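4. Setting up the bench for panel and frame work

Read section 3 first if you haven't levelled the tables. This bit covers the steel worktables, laying down the Triditz panel, offering up the black frame and packing up after. Two people for the lift, one for the rest. Allow 17 minutes the first time, less once you know it.

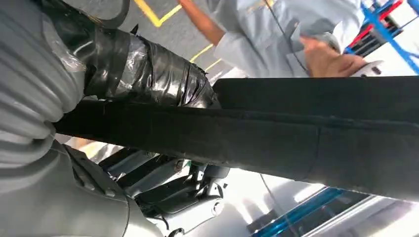
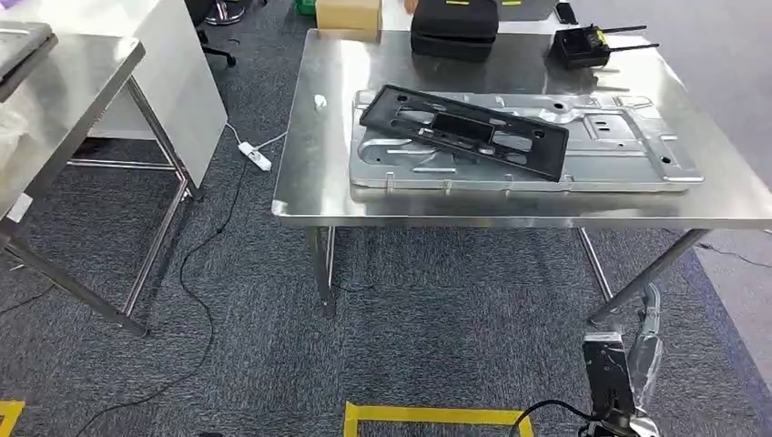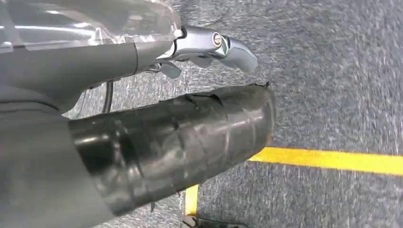 4.1 Before you start

Wipe the steel top. Dry cloth first, then damp, then dry again. Any grit left under the panel will scratch both.

Gloves on for the panel. The pressed edges are not deburred on every batch and the small tabs catch cuffs. Roll sleeves or button them, don't leave them flapping. Lanyards off or tucked in — same goes for anything else that dangles.

Check the feet of the table. If one has sunk into the carpet, the top rocks, and you'll chase a gap in the frame for half the morning that isn't there. Section 3.6 for the adjusters.

CAUTION: do not drag the table with a panel on it. Lift the panel off, move the table, put the panel back.

4.2 Laying down the panel

1. Two people, one each end. Hold by the long edges. Never by a tab.

2. Lower it flat onto the middle of the table, ribs up, the edge with the tabs facing you. If you've got it the wrong way round the hole pattern won't match the sheet in Appendix B.

3. Leave a margin of bare steel along the front. A hand's width is fine. You need somewhere to rest your wrists and somewhere to put fixings down.

4. Press gently on each corner. Should sit without clicking. If it clicks, lift and look underneath — nine times out of ten it's a bit of tape.

5. Look along the ribs from one end. A slight bow is normal and pulls out when fixed. A kink is not. Set it aside, mark it with yellow tape, tell whoever is running stores.

Note: panels from the Bikville store come stacked with paper between. Peel all of it off. Small white scraps get stuck in the recesses and you won't see them agaisnt the steel.

4.3 Offering up the frame

The frame is the long black plastic piece with the window in the middle. It is lighter than it looks and will slide off a polished edge if you breathe on it.

1. Rest the frame loosely on the left half of the panel, at a slant. Don't try to line it up yet. This is just a parking place so you can look at both parts together.

2. Check the frame. Cutouts clean, no flash left in the window, no white stress marks near the small holes at the ends. Stress marks = scrap.

3. Swing it round until it runs parallel with the ribs.

4. Find the datum hole. It's the one 128 mm in from the left end of the panel. The left end hole of the frame goes over it. Pin it with the loose-fit pin, not the tapered one.

5. Now the right end. It should drop over its hole with no persuasion. If you have to flex the frame to get there, stop. Either the frame is upside down or you have the older panel.

6. Second pin in. Check the gap along the window with the card gauge. Card slides in on all four sides, good. Card jams, take the second pin out and go back to step 4.

7. Fixings in by hand, ends first, then work inwards. Finger tight only. Torque comes in section 5.

CAUTION: the frame will mark if it's left in direct sun by the roller door. Not hot enough to melt, but it bows and doesn't come back.

Note: frames and panels are not matched pairs. Any Bratu frame should fit any Triditz panel from revision 6 onwards. Maarten Desmet keeps the list of the ones that don't.

4.4 Keeping the bench usable

Tools and cases go along the back edge, nowhere else. Handsets the same, aerials folded or pointing away from the panel so they don't get snapped when somebody reaches across.

Laptops on the second table. Please. Steel tops and laptop vents full of swarf don't mix.

Boxes on the floor behind the tables, not in front. Bags likewise — if you have to hang one off the table, hang it on the side away from where people walk.

Cables run behind the legs. No cable crosses a yellow floor line without a cover strip over it. Keep 300 mm clear on the walkway side of any line, that one is a site rule and not ours.

Loose tape ends: trim them or press them down. Torn flaps pick up dirt and then stick to whatever goes past. If a wrapping has gone baggy or wrinkled, strip it and rewrap, don't put another layer over the top.

4.5 Packing up

1. Fixings out, ends last.

2. Pins out and back in their tin. Count them in. Missing pin = look under the panel before you look on the floor.

3. Frame off first, into its box, window facing up. Nothing on top of it.

4. Panel off with two people, back on the stack with fresh paper between. Old paper in the bin.

5. Wipe the top again.

6. Zip the tool case fully before you lift it. Check the tag is still on.

7. Sign the sheet. Initals and time is enough.

Anything damaged or odd goes to Demetrio Villanueva before the end of the shift, with the part number off the sticker. If there's no sticker, write Unar on the form and leave the number blank, he'll sort it.

Torque settings and fixing order are in section 5.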